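Home | About | Classes | Jobs | Contact

Part-time Sewing Instructor, Blackburn Studio

Ledero runs evening and weekend sewing classes for adults. We are looking for a part-time instructor to teach beginners at our Blackburn studio, starting in March. The job is 12 hours a week, with one fixed shift on Wednesday evenings and the rest set by agreement.

You will teach groups of up to 6 students. Most have never threaded a machine. The beginner course covers straight seams, hems, zippers and one simple garment, usually a skirt or pajama pants. You will also keep the machines oiled and tell us when needles, thread or interfacing run low. 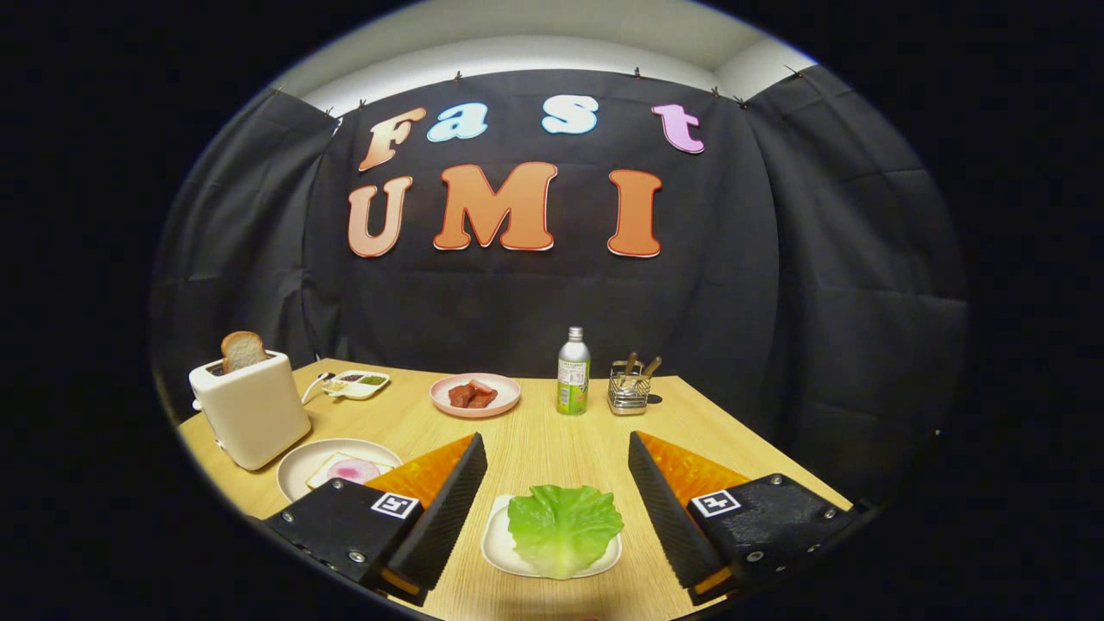
You should be able to sew a garment from a commercial pattern without help and explain each step out loud. Teaching experience is useful but not required. Serger experience is a plus. You will need to lift bolts of fabric and stand for most of a class.

Pay is hourly and depends on experience. Prep time is paid. Instructors get a $200 fabric allowance each year and may use the studio when no class is on.

To apply, send a short letter and photos of two things you have made to Wim Postma at the studio. No resume is needed. Applicants we want to meet will be asked to teach a 20-minute sample lesson.

Ledero Sewing Classes | Contact | Privacy | Back to top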